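Teaching by hand

The Drolliron began as a kitchen project at the Gositden shared workshop: an arm, bolted to a bench, that would lift a spice jar and put it back in a rack. The arm itself was finished in December. Getting it to do anything useful took a good deal longer.

The first version ran on fixed positions. Each jar had a set of joint angles, stored in a table, and the arm moved from one set to the next. It worked until somebody leaned on the bench. A shift of 8 mm was enough for a finger to land on a lid and stall the motor, and the whole table then had to be measured again.

The second version drops the table. A person holds a gripper with the same finger spacing as the one on the arm, does the job by hand, and a camera on the gripper records the view. The recordings are used to train a small control program, which learns to go from what the camera sees to how the fingers should move. The arm is not needed at this stage and can stay switched off. 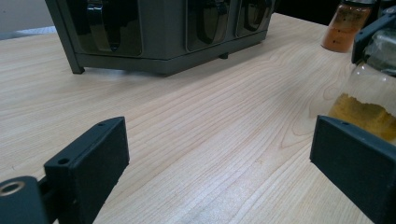
Jars are harder than they look. Clear glass passes light and throws reflections, so the visible edge moves as the camera moves. Powder inside helps, as it gives the program a block of colour to follow, but the colour stops wherever the powder stops. A half-full jar was read as a short one in the early runs, and the fingers closed too low.

The rack brings a different problem. Dark, glossy shapes inside a dark surround give little contrast, and raising the lamp only adds highlights. The fix was to lower the exposure limit on the camera and to record more approaches from the side.

Some figures for anyone planning the same job. The training set stands at 402 recordings, of which 249 were kept. The rest were thrown out for blur, for a hand crossing the lens, or for lost tracking. Training takes nearly 60 minutes on the workshop computer, a Montoya with a second-hand graphics card. The motor controller is a Juston board, chosen for its current limit, which can be set in software and has saved several jars.

Finger wear is the remaining fault. The gripping faces polish with use, and a polished face slips on glass. Rubber strip cures the slipping but changes the closing distance, so it must be fitted to both grippers at the same thickness. The next set of fingers will have a shallow recess for the strip, with the screw holes left where they are.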